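3.2 Sorting of kitchen items and the shared shelf

Draft section, numbers checked Wednesday against the second sheet.

We asked how people in shared housing decide where a kitchen thing goes when it has no fixed place. Earlier work mostly looks at family homes. One cook, one set of habits, same drawer for years. Shared kitchens are different: people move in and out, cupboards get split up by name, and a lot of stuff ends up belonging to the whole house. Data come from Stesirdale, a block of rented flats with shared kitchens on each floor. Fieldwork ran through January.

A total of 171 residents filled in the placement diary. Each diary asked for the item, where it was picked up, where it was put down, and one line on why. We got 1,375 usable entries. Entries with no item name were dropped, also entries where the item was food only (a loaf, a bag of onions), as those follow a different logic and are dealt with in Section 5. Packaged food kept in a bowl or other vessel stayed in, coded under the vessel.

Coding was done in two passes. First pass by K. Takeda, sorting by item type: drinking, eating, cooking, dispensing, other. Second pass by reason given. Reasons fell into three groups, "near where I use it", "with things like it", and "where there was room". The third group was a late addition. We had it under "other" at first but it got so large that it made no sense to leave it there. Diaries were typed up in Flilto and exported as plain tables.

Item type matters more than we expected. Mugs and bowls went mostly "with things like it", even by people who had moved in that same month. Sauce bottles, squeeze bottles and the like did not. They stayed out on the counter or table, or went back to wherever the last person had left them. One resident wrote "it lives on the table, everbody needs it". Another on the same floor put the same bottle in her own cupboard and noted that it was hers. We have both entries and no way to settle it.
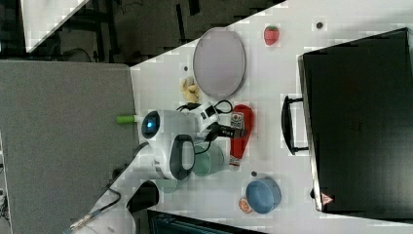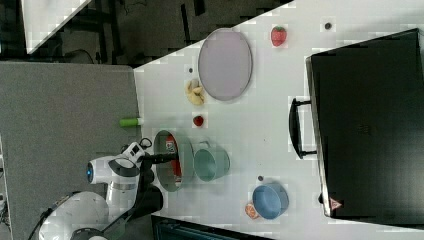
Figure 4. Items of the dispensing and eating types. First picture: red squeeze bottle. Second picture: gray-green bowl with a red package in it, pale teal mug on its side, light blue bowl.

Why does a shared item with no owner tend to stay out in the open? Putting it in a cupboard means picking somebody's cupboard, and most residents said they would sooner leave it on the table than make that choice for the others.

This fits the "common surface" idea in Nomura, though there the setting was offices, and the items were mostly paper and cups. We'd add that the common surface in a kitchen is also a work surface, so items left there get moved for cooking and then put back, or not put back. In the diaries 768 entries record a move of this kind, i.e. item shifted to clear space and not to store it. Most were short moves, counter to table or the other way. Few respondents gave a reason beyond "in the way".

Bowls need a seperate note. An empty bowl is treated as an eating item and goes on the bowl stack. A bowl with something in it is treated as storage and stays where it is, often for days. Several people said they would not touch a bowl with a packet in it even if they needed the bowl. So the same object changes type depending on contents, and our first coding pass missed this. We recoded all bowl entries after that. The change moved the eating total down and the "other" total up, see Table 6. Mugs show nothing similar. A mug with tea bags in it was still a mug to nearly everyone.

Follow-up talks were held with 15 residents, in their own kitchens, in the evening. Short, no longer than a kettle boil in some cases. We asked them to put away what was out and say what they were doing as they went. Julia (name changed) sorted by color first and only then by type, and kept to this across both visits. No other resident in the talks did so. We don't build anything on one case but it's a reminder that "with things like it" hides a question, like it in what way? The diary form had no space for that. The next version will.

Limits. Self-report, so dull placements are likely under-recorded. People write down the odd ones. One block only, with kitchens of much the same layout, and no dishwashers on any floor. Floors with a labeled shelf and floors without were not matched for size. We come back to the labeled shelves in 3.3, where the effect of length of stay is also taken up.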